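3.2 Surface type and reported cleaning practice

Respondents were asked which work surface in the home they cleaned most often and what they used to dry it. Of the 115 households in the Etevthorpe sample, 78 named a light-coloured surface as the one cleaned most often. Cloth towels were the usual drying material for both light and dark surfaces (Figure 4). 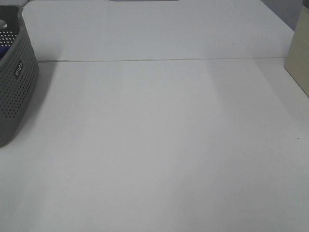
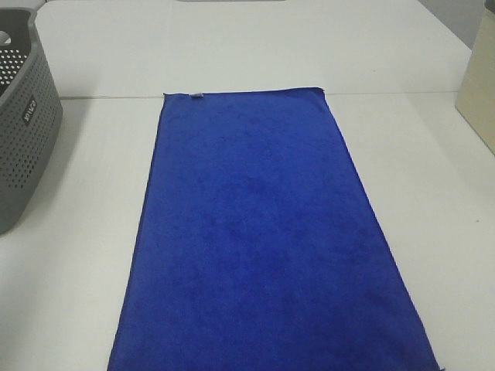 Figure 4. White tabletop (first panel) and blue towel laid flat on a white tabletop (second panel).

Zoltán Vass, commenting on an earlier version of this section, objected that frequency of cleaning and colour of surface cannot be separated in a self-report survey: people who see marks more easily will clean more often, and people who clean more often may also choose surfaces on which marks can be seen. We accept the objection in part. The diary component was intended to address it, but only 59 households returned diaries complete enough to be coded, and the direction of the effect could not be settled from these.

Two measures were taken from the diaries. The first was the number of separate cleaning events per week. The second was the stated trigger for each event, coded as visible mark, routine, meal preparation or other. Coding was done independently by two coders, and disagreements were resolved by discussion. Where an entry gave more than one trigger, the first one written was used. Chu households wrote longer entries than Nadimell households, and multiple triggers were more common there, so the first-trigger rule may understate routine cleaning in Chu.

Visible marks were the trigger most often recorded for light surfaces. For dark surfaces the most common trigger was meal preparation. The difference held when households with children under five were removed, although this left only 40 diaries and the estimates are correspondingly wide. No difference was found between renters and owners.

The survey did not ask how often towels were laundered. Several respondents volunteered this in the margins of the form, but the remarks were too irregular in wording to be coded and are not analyzed further. The item has been added to the questionnaire for the May round, together with a separate question on whether one towel is used for more than one surface.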